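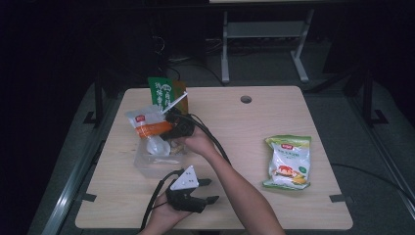 Snack packets and a clear container on the worktable, with two hand-held grippers in use.

Workshop Tips: When a Gripper Drops Packets
Issued by Cistley Workshop Services, February 2, 2020

In November the sorting bench at our Nowicki site recorded 11 dropped packets in a single shift, out of 448 handled. One fell into the floor rail and split. The fault was first put down to the control software, and two days were spent on settings that did not need changing. The cause was worn padding on the jaws, made worse by a cable that pulled on the tool whenever it was moved to the far side of the bench. The following advice applies to hand-held grippers and to the same jaws when mounted on the automatic arm.

Before starting

Switch off the power and open the jaws fully. Press each pad with a thumb. A sound pad springs back evenly across its face. Replace any pad that stays dented, lifts at a corner or sheds crumbs on the bench. Pads should be changed as a pair, even when only one looks poor.

Wipe the faces with a cloth dampened with plain water and let them dry. Solvent cleaners soften the glue and must not be used. Grease from a burst snack bag is best removed at once – it soaks into foam within the hour.
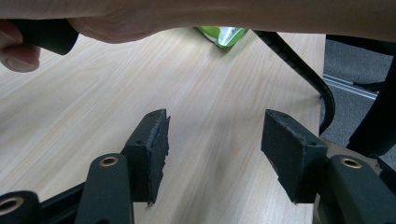

Jaw pads with frayed edges. Small pale fibers show along the rims.

Loose fibers should be trimmed with small scissors and never pulled, as pulling may tear the pad away from its block. Trimming is a short-term measure only. If the flat part of the pad has begun to crumble, take the tool out of service and attach a red tag.

Cables

A cable that hangs over a table edge can catch on a chair, a rail or a sleeve. Route it toward the operator's side and leave enough slack for the full reach. At Nowicki the slack was increased to 57 inches, and the tool no longer tugged at the end of its travel. Cables lying on the floor should be kept out of the walking path.

Handling soft packets

Grip a crinkled bag across its fullest part. The sealed ends are thin and slide out easily. Where several packets stand together in a box, lift the front one first and keep straws or utensils clear of the jaws.

If a packet slips

Release the handle and let it fall. Reaching between the jaws to save a packet caused the only injury reported last year, a pinched fingertip. On the automatic arm, press the stop button and wait for the jaws to come to rest before touching anything.

Enter each drop in the bench log with the tool number and the type of packet. After 2 drops in one shift, the pads must be inspected again before work continues.

Replacement pads are kept in the Brosa cabinet, second drawer. Fudus pads fit the older blocks only.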